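Two Arms, Four Pens and a Box: Speaker Notes 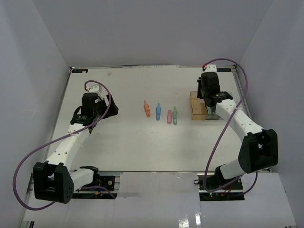

Photo: Gaétan Chisholm

Talk for the Lomden shared workshop, open evening. Up to 20 minutes, less if the projector sulks.

OPENING
Say hello. Thank Grabowska for the bench space and the chairs. Ask who has built an arm. Ask who has finished one. Wait for the second laugh, move on if there isn't a first.

I started out in 2014 with a single arm that could wave. It waved for years. In March I decided it was time for a pair with a job to do, and the job I picked was putting pens in a box. My daughter can do this and has never asked for a budget.

THE BUILD
White links, black joints, one gripper on each arm. Each forearm is full of screw holes and I have used very few of them. They are there for the next idea, and the idea after that.

Walls: plain grey, three sides. The first version at Clavirville had a bookshelf behind it, and the vision code became very attached to the bookshelf. Paint is cheaper than training time.

Purple cable: somebody will ask. It was what the shop had. Leave far more slack than looks decent - see the big loop on the left arm. My short, tidy cables lasted one afternoon. A tie on the forearm, then let it swing.

(Drink water here. Last time I forgot and croaked through the gripper part.)

THE TASK
Orange, blue, pink, green. Pick up, carry, drop in the box on the right. The pink one is shorter than the rest, and you would think short means easy. It also lies almost against the green one, so a finger has to find its way in between. Stay on this slide and let them look at that gap.

The right arm has the box under it, so it mostly drops. The left arm does the reaching over. I wanted them to share the row fairly and wrote 2000 lines to arrange this. Then I deleted most of them and gave each arm a side.

WHAT WENT WRONG
- Both arms going for blue. Play the sound clip, not the video.
- Gripper closing on air and reporting success. I have had colleagues like that.
- The controller I named Fillel, which resets when the kettle goes on. Different circuit now.
- 12 evenings on a calibration error that was a loose screw. Do not rush this one, people like it.

NUMBERS
Skip if running late. If asked for a success rate, say it depends on the pink one and take the next question.

CLOSE
Files are on the workshop drive, in the folder called "final", inside the folder called "final old". Come and try the jog controls afterwards, one person per arm. Keep sleeves out of the elbows.

Posted Oct 15, 2024
Filed under: Talks & Slides, Robot Arms, Workshop Nights

3 comments

benchrat: What are you using for ties on the forearm? Mine creep down toward the elbow.

G. Chisholm: Ordinary ones, pulled tight, with a turn of tape underneath. They still creep, only slower.

mo_in_the_back: Was there. Please play the sound clip again next year.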